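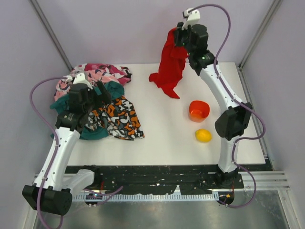 I had been looking forward to the Zusotar open day since December, mostly for the talk on house rules for shared robot cells, and I am glad I made the drive over to Zullside in the cold. Their rulebook runs to 162 pages, which sounds like a lot until you hear how it came together, a page here and a page there, over many cups of coffee. The part I liked best was the one on cables. Every cable that travels with an arm has to be tied along the links and left with enough slack at the elbow, and you can see it on the two-armed cell, where the purple ones run down the white forearms and swing out wide around the joints.

We talked a good while about cloth, too (my own shop folds linens, so I asked far too many questions!). Their rule is one piece per gripper, and a person stops the cell before reaching in, even for a dropped napkin. They keep 2 signed copies of the checklist for each cell, and the folks from Cluvent asked to take one home. So did I, and it is now taped up beside our folding table.

Posted Jan 18, 2018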